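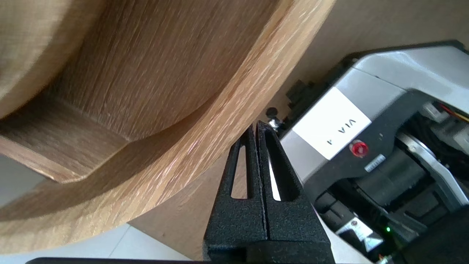 Spring Season Report to the Fomus Fund

Home | Club | Teams | Fixtures | Reports | Support Us | Contact

June 14, 2026

Hi all,

Spring season is done, the nets are in the shed, and I finally have a free evening to write this up properly. Your application form asks for "a narrative account of progress against the agreed aims," and I'm going to take that as permission to just tell you how it went. The spreadsheet with the receipts went in separately.

Quick recap for anybody on your side who is new. Fomus gave us a one-year grant to get a girls' under-14 soccer side going at Nusik Athletic, to train up new coaches, and to do something about the bottom field at Gosier Park, which has been a bog for as long as I've been at the club (and that's a long time, I played on it in braces).

The girls' team

They played a full season! I want to put that first. When I wrote to you in the winter we had enough players for a small-sided game and I was pretty nervous about whether we could go into the league at all. Then the school flyers went out and sign-ups came in a rush, mostly kids who had never played for a team before, and a few who had been playing with the boys and wanted a change.

The first month was rough. We lost our opener badly, and the second one worse, and I had a couple of parents asking me very kindly whether we'd maybe gone in a year too early. I wondered that too. But the league let us stay in the lower division, and by the end of April we had a draw, then a win, then another win, and after that nobody was asking. We finished sixth out of eight. I know the aim on the form was "complete the season," so that one's met, but I'm telling you about sixth place because the players would be furious with me if I left it out.

What I'm happiest about is that they kept coming to practice. Attendance held up even through the losing stretch. We did have four players drop off, two because their families moved and two who decided soccer wasn't for them. One of those last two has gone to the track club and is apparently very quick, so good for her.

We started the year without a goalkeeper, by the way. We rotated for five games, which was chaos, and then a defender put on the gloves for a half and refused to give them back. Goalkeeper coaching is something I'd like to put in next year's budget. Right now it's me kicking balls at her from the edge of the box, and I was a winger.

Coaches

We said we'd get 2 new coaches through their entry-level course, and both have passed. Both are parents of players. One is already running the Thursday-style small group sessions we talked about (they moved around the week so much that I've stopped naming the day) and the other is more comfortable assisting for now, and I'm fine with that. The course cost more than I'd budgeted because the venue changed and we ended up covering gas and a hotel night. You'll see that line in the spreadsheet. I moved the money over from equipment, where we'd come in under.

I had hoped for a third coach and didn't get one. I asked four people. Everyone was nice about it and everyone was busy. I'll try again in the fall, when folks aren't staring down graduations and vacation plans.

The bottom field

OK, this is the section where I have to be less cheerful.

The drainage work is half finished. The contractor, Bepari, dug and filled the trench along the road side in early spring and that side is so much better. We had two days of solid rain in April and you could walk across it in sneakers the next morning. The far side hasn't been touched. They hit an old pipe that wasn't on the plan the city gave us, the city wanted to look at it before anyone did anything else, and we're still waiting to hear what they think. I call every week. I'm on first-name terms with the hold music.

So for the season we played home games on the top field and squeezed the girls in between the men's second team and the under-10s. It meant some very early kickoffs. It also meant we paid the park for extra hours on the top field, which came to $900 we hadn't planned on. I've covered that out of the club's own account, not the grant, and I'm not asking you for it. I'm just flagging that it happened, in case the field slips into next season as well.

If the city comes back before the end of summer, Bepari says they can fit us in and have it seeded in time for spring. If it drags past that, we lose the growing weather and I'd be coming to you for an extension on that part of the money. I'd much prefer to warn you now.

Equipment and kit

All bought. We got 20 balls, bibs in two colors, cones, a set of portable goals and a full uniform for everyone on the roster. The goals have been a big hit with every team in the club and I've had to put a sign-out sheet on the shed door. The shorts run small. If you fund anyone else this year, tell them to order a size up.

We also held back a bit for shoes, which I'd almost cut from the application. I'm so glad I didn't. Several players would have sat out without it, and we kept it quiet so nobody had to ask in front of their friends.

Numbers for your form

Practices and games together: 51 sessions across the spring. Three were rained out and two of those we made up. The rest of what you asked for is on the second tab of the spreadsheet.

What's next

Summer is light. We've got a casual kickaround on the top field most weeks, open to anyone the right age, and I'm hoping a few new faces stick. Registration for fall opens in August. I'd like to have enough players for two squads by next spring, but I'm not going to promise it, I've learned my lesson about promising things that depend on flyers.

I'd love for somebody from Fomus to come out and see a game in the fall. Bring a chair, the bleachers at Gosier are not kind. And if there's anything in the spreadsheet that doesn't add up, send me a note and I'll go dig out the receipt.

Thanks so much for backing this one.

Girls' program coordinator, Nusik Athletic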